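Zurenville Tool and Home Library – Frequently Asked Questions

Joining

Who can join?
Anyone 18 or over who lives or works in Zurenville or Stiserden. Bring a photo ID and something with your current address on it, such as a utility bill or a lease. If you work here but live elsewhere, a recent pay stub is fine.

How much does it cost?
Membership is pay what you can. You can join for nothing and borrow from the basic shelves the same day. Items on the large equipment list need a card on file, and the card is only charged if something comes back badly damaged or doesn't come back at all.

Is there a waiting list to join?
No. You can sign up at the desk whenever we are open. The form takes a few minutes.

Can a business join?
Landlords and small contractors ask us this a lot. The library is for household use. If you need tools for paid work, please rent them from a commercial shop. Nonprofits and schools can get a group account – ask at the desk for the form.

Borrowing

What do you lend?
We have around 3000 items. Most are hand tools, power tools, garden tools and ladders. We also lend canning equipment, sewing machines, folding tables, carpet cleaners, camping stoves and a good range of things for organizing a garage or closet. The full list is in the online catalog, which runs on Tradent. Search by the plain name of the thing first ("drill," "pressure canner"). Brand searches miss a lot because older items were entered without one.

How long can I keep something?
Two weeks for most items. Carpet cleaners, tillers and pressure washers go out for three days. The catalog page for each item shows its loan period.

Can I renew?
Yes, once, unless another member has a hold on it. Log in to your account and choose Renew next to the item. If the button is gray, there is a hold and the item needs to come back on time.

How many items can I have at once?
Up to 23 on the basic shelves, and 2 from the large equipment list. Sets count as one item. A socket set is one item, and so is a box of canning jars.

Can I reserve something for a certain weekend?
You can place a hold, but we can't promise a date. Tillers and aerators are very hard to get in May. Placing a hold a month ahead gives you the best chance.

Do you deliver?
No. If you can't lift or carry an item on your own, tell us at the desk and we will help you get it to your car. The loading door is on Annamalai Street and is the only entrance without steps.

Returns and care

Do I have to clean things before I bring them back?
Yes. Knock the dirt off garden tools, empty the tanks on carpet cleaners, and wipe down anything used for food. We charge a small cleaning fee for items that come back dirty enough to need real work.

I broke it. What now?
Tell us when you return it. Normal wear happens and we don't charge for it. Please don't try to fix power tools yourself, even if the problem looks simple. Put a note with the item saying what it was doing when it stopped.

I lost a small part.
Let us know which one. We keep a drawer of spare chucks, knobs, blade guards and presser feet, and we may already have it.

What are the late fees?
There aren't any for basic items, but your account is paused until the item is back. Large equipment is charged by the day at the rate posted in the catalog.

Can I leave a return outside when you're closed?
Please don't. Things left at the door have been rained on and stolen, and they remain checked out to you.

Donations

What do you take?
Working hand tools, corded power tools, ladders in sound condition, canning jars, and clean storage bins and drawer organizers. Bring any manuals and chargers you still have.

What can't you take?
Gas cans, paint, chemicals, anything recalled, car seats, mattresses, and cordless tools whose batteries are no longer sold. We also can't take particle board furniture.

Can I get a receipt for my taxes?
Yes. We write down what you gave us, and you decide the value. If you think your donation is worth more than $500, ask for the longer form at drop-off, and check with your tax preparer about what else is needed.

Will you pick up a donation?
Only for group accounts, and only inside Zurenville. Everyone else can drop off at the loading door until 4 p.m.
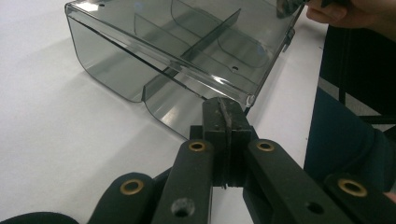
Donations that arrive after 4 p.m. have to wait until the next day we are open, so please take them home with you and bring them back then.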